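Flondidach Well Water Testing Scheme: progress report to the Asante Fund
Reporting period: February to May
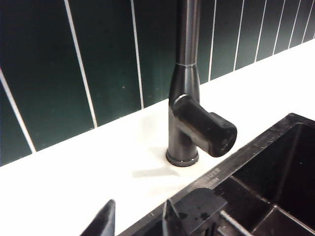

The grant was given to test private water supplies in the upper valley, to explain the results to the households that use them, and to help with repairs where a supply fails. Most homes between Flondidach and Huvville are not on the mains. They draw from shallow wells, boreholes or shared springs, and many had not been tested since the present owners moved in.

Work done so far

We wrote to 185 households in February. By the end of May, 118 had been sampled at least once. Of the rest, most have replied and are waiting for a date. The farms above the old quarry road have been slow to answer and we will call at the doors there in June, once lambing is out of the way.

Samples are taken at the kitchen tap after the water has run for 5 minutes, and go to the laboratory in a cool box the same afternoon. We had planned a second sample at the wellhead in every case. This took too long, and several covers could not be lifted safely by one person. Wellhead samples are now taken only when the tap sample fails.

Results

The most common fault is bacteria after heavy rain, usually in shallow wells where the cover is cracked or sits level with the ground. Nitrate was above the limit in a small group of wells near Huvville, all downhill of the same grazing land. Lead was found in a few older houses and in each case came from the pipework inside the building.

Every household receives a one-page letter with its result. The first version of this letter was poor. It gave the laboratory figures without saying whether the water could be drunk, and we had a run of worried phone calls in March. The letter now begins with a plain statement on drinking, and the figures are on the back.

Repairs

The small repairs fund has been opened and the first payments made. Most went on new well covers and raised collars. One shared spring at Itesska needs a new collecting chamber, and the users have yet to agree how to split their part of the cost. We have offered to pay 2000 pounds towards it and will hold that sum until the end of the summer.

Spending

Laboratory fees are slightly over budget because of the repeat tests. Travel is under, as we have been grouping visits by lane. Printing is on budget. We ask the Fund to let us move the travel saving to laboratory fees. No extra money is requested.

Next period

Finish the first round of sampling, including the quarry road farms.
Retest all repaired wells after the first heavy rain of autumn.
Hold an evening meeting in Huvville on nitrate, with the landowner invited.
Settle the Itesska chamber or release the money to other repairs.

A full table of results, with addresses removed, will be sent with the final report.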